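Why are wasps stripy?

Hi, it's Thirumalai Sundaram again! Last Thursday I was eating a jam sandwich on the back step when a wasp landed on the crust. I didn't stop to think. I was up and through the flyscreen door before my sandwich hit the ground (the dog got it, lucky thing). And afterwards I wondered, how did I know to run? The wasp hadn't stung me. It hadn't even buzzed at me. I just saw yellow and black and off I went.

So today we're talking about warning colours.

Hiding or showing off

Lots of animals try hard not to be seen. A stick insect looks like a stick. A tawny frogmouth sits on a branch with its beak in the air and looks so much like a broken bit of tree that I've walked right under one and missed it. That's called camouflage, and you probably know all about it already.

Warning colours do the opposite job. The animal wants to be noticed! It's saying, "Look at me, I'm over here, and you'll be sorry if you bite me." Scientists have a terrific word for this, aposematism. Say it like this: ap-o-SEM-a-tism. I practised it in the shower.

How does a bird learn?

Think about a young bird out looking for lunch. It sees a juicy wasp and grabs it. Ouch! The bird drops the wasp and has a very grumpy afternoon. The next time it sees something yellow and black, it remembers and picks a nice plain fly.

Now imagine the wasp had been dull brown, like a hundred other insects. The bird might muddle it up with something tasty and try again, and that's bad for the bird and worse for the wasp. Bright stripes are easy to remember, so they help both of them.

Some birds seem to be wary of certain warning patterns without ever having tasted one, too. They hatch that way.

Why yellow and black?

Yellow is bright and black is dark, so when you put them side by side each one makes the other stand out. We call that contrast. It works against green leaves, brown bark and grey rocks, and you can still pick it out when the light's a bit gloomy.

It's not the only pair that works. Red and black is popular as well. Our own redback spider has that famous red stripe, and plenty of ladybirds are red with black spots (they taste horrible to birds, and please take my word for it). The southern corroboree frog, which lives up in the Snowy Mountains, is yellow and black all over and has poison in its skin. It's a tiny little thing and it looks like somebody painted it with a very fine brush.

The cheats!

My favourite bit. Some animals wear the stripes and can't hurt you at all. Hoverflies are flies with yellow and black tummies, and they haven't got a sting. They're just dressed up as wasps, and the birds leave them alone. This is called mimicry.

Want to tell them apart? Don't touch, just look. A hoverfly has two wings and a wasp has four, though a wasp's wings can be tricky to count when they're folded. A hoverfly also has very big eyes and short, stubby feelers, and it can hang in the air as if it's on a string.

People borrowed the idea

We don't have stings or poison skin, but we're very good at copying. Kangaroo signs beside the road are yellow with a black picture. So are lots of the signs that tell drivers about a bend or a bump. You'll find yellow and black stripes on the edges of steps, on posts in car parks and on low beams where a tall person might bump their head. My dad found one of those at Annamalai, our favourite dosa place, and he did not see the stripes in time.

Once you start looking you'll spot them on all sorts of things, even on a cable.

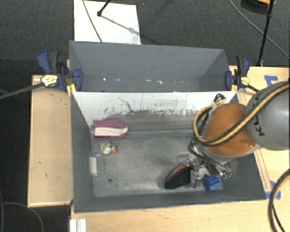
Have a go yourself

Cut out a dozen small paper moths. Colour half of them brown and green and half of them yellow and black. Ask a grown-up to hide them around the garden while you shut your eyes, then go hunting. Which ones did you find first? Swap over and hide them for the grown-up, and try it once more just before dinner when it's getting dark.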